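How to Transfer a Parcel Counter Franchise to a New Owner

Applies to: single-location and two-location owners in the Drostlow network
You will need: your signed franchise agreement, the last three years of store accounts, your lease, and login details for Zodura

A store transfer moves an existing location from one owner to another without closing it. The buyer takes over the remaining lease, the equipment, the mailbox customers and, in most cases, the staff. The franchisor has to approve the buyer before any money changes hands. Most delays come from paperwork sent in the wrong order, so follow the steps as listed.

The steps are written for the seller. Buyers should read steps 3, 5 and 7, which set out what they will be asked for.

Before you start

Check the transfer clause in your agreement. In agreements signed under the older form, it is in the section headed Assignment. In the current form it has its own section, Transfer of Interest. The two forms differ on three points:

- The older form gives the franchisor a right of first refusal. The current form does not.
- The older form charges the transfer fee to the seller. The current form charges it to the buyer.
- The current form requires the store to be brought up to the present design standard within a fixed period after the sale. The older form leaves this to the renewal date.

If your agreement has been amended, the amendment controls. Amendments are numbered and should be stapled or scanned behind the main document. If one is missing, request a copy before you list the store.

Step 1. Clear the account

Log in to Zodura and open the Account Standing page. Every line must show a zero balance or a balance that is not yet due. Royalty, advertising fund and software charges are listed separately. A disputed charge counts as unpaid until the dispute is closed.

Print the page to PDF on the day you send your notice. A statement older than 40 days will be returned.

Step 2. Send the notice of intent to sell

The notice is one page. It must give:

- the store number
- the legal name of the entity that owns the store
- the name of each person holding an interest in that entity
- the date the lease ends and whether there is an option to extend
- whether a buyer has been found

Send it by the method named in your agreement. For most owners this is certified mail with a copy by email. The email alone does not start the clock.

You may advertise the store once you have the acknowledgment. Do not use the network logo in the listing unless the acknowledgment says you may.

Step 3. Collect the buyer's application

The buyer completes the same application as a new franchisee. Sections A through D cover identity, work history, net worth and the source of funds. Section E is for transfers only and asks for the store number and the agreed price.

Net worth must be shown with statements. A letter from an accountant is accepted in support but does not replace them. Where part of the price is a gift from a family member, the buyer adds a signed gift letter. Where part of it is a loan from the seller, attach the draft note and show the payment schedule.

Do not fill in any section for the buyer. Applications in the seller's handwriting have been sent back.

Step 4. Prepare the store file

Put these in a single folder, in this order:

1. Profit and loss statements for the last three full years and the current year to date.
2. Federal tax returns for the owning entity, same years.
3. The lease with all riders.
4. Equipment list with the lease or purchase status of each item.
5. Mailbox rental report, showing active boxes, prepaid months and deposits held.
6. Payroll summary by position, with names removed.
7. Current carrier agreements and any volume pricing letters.

The mailbox report needs care. Prepaid rent is money you have received for a service the buyer will provide, and it is normally credited to the buyer at closing. A store with 279 active boxes on mixed terms can carry a large prepaid balance. Run the report by expiration date and check it against the deposit ledger. Resolve any differences now. They are harder to settle once the closing date is set.

For the equipment list, record the serial number and meter reading of every copier and wide-format printer. If a copier is on a Prirkolex service plan, note the plan number and the monthly page allowance. Those plans do not move automatically. The buyer signs a new one, and the old plan is closed out on a final meter reading.

Step 5. Get landlord consent

Start this as soon as the buyer's application is in. The landlord will want the buyer's financial statements and may want a personal guarantee. Ask in writing for:

- consent to assign the lease
- an estoppel certificate stating the rent, the deposit and that there is no default
- release of your own guarantee

The third item is often refused. If so, ask for a release after 12 months of on-time rent from the buyer, and have it written into the consent. A verbal promise is of no use if the property is sold.

The franchisor also requires its own lease rider. Send the blank rider to the landlord with your first letter.

Step 6. Sign the purchase agreement

Use an attorney who has handled franchise transfers. The agreement should be conditional on franchisor approval, landlord consent and the buyer finishing training. It should also state:

- how the price is split between equipment, goodwill and the non-compete
- who pays the transfer fee, matching your form of agreement
- who pays for design upgrades
- how prepaid mailbox rent, gift cards and house accounts are treated
- what inventory is included and how it is counted

Packing supplies are usually counted the evening before closing and priced at cost. Leave out opened rolls and damaged cartons. If the store carries more than $1,000 in retail stock, count that on a separate sheet.

The deposit should be held by the attorney or an escrow company.

Step 7. Book training

The buyer cannot take over until training is complete. It has an online part, a classroom part and a period in a working store. The online part can be started as soon as the application is accepted for review. Classroom seats are limited, and the September class fills early.

The in-store part may not be done at the store being bought. Owners in the Mustonen region can use any certified training location on the regional list.

Step 8. Set the closing date

Once approval is given, the franchisor issues a transfer package. It is valid for 61 days. If you do not close in that time, the buyer's financial statements must be updated and the package reissued.

Choose a closing date at the end of a royalty period. Avoid the weeks from late November to early January. Carrier account changes are frozen then, and the buyer would be shipping on your account numbers.

Both parties sign the transfer form, the general release and the new or assigned franchise agreement. Originals go back to the transfer desk. Scans are accepted for closing if the originals follow.

Step 9. Hand over the store

On the morning of closing, before the doors open:

- close the final day in the point-of-sale system and print the totals
- count and sign for each cash drawer
- read the postage meter and record the balance
- read the copier meters
- hand over mailbox master keys and the key log
- change the alarm codes
- move the phone and internet accounts

Postal regulations require the mailbox operator's registration to be in the new owner's name. File the change with the local post office the same day. Customer forms already on file stay with the store and must be kept in the locked cabinet.

Step 10. Close your own accounts

Keep the business bank account open until the last card settlements and carrier adjustments have cleared. Adjustments for weight and address corrections can arrive several weeks after the shipment. Cancel your insurance only after the buyer's certificate is on file, and ask for tail coverage if your policy is written on a claims-made basis.

File final sales tax and payroll returns for the entity. Keep the store records for the period stated in your agreement, even if the entity is dissolved.
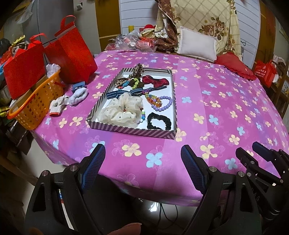
Common reasons a transfer is returned

Name mismatch. The seller's entity name on the notice differs from the name on the agreement. Send the state filing that shows the change.

Undisclosed partner. Anyone who will hold an interest must apply, including a spouse.

Short lease. The remaining term, with options, is less than the remaining franchise term. Get an extension before resubmitting.

Unsigned pages. Each page of the release has an initial line.

Returned files keep their place in the queue if the missing item is supplied by the date in the return letter. After that, a new notice is needed and the process starts again at step 2.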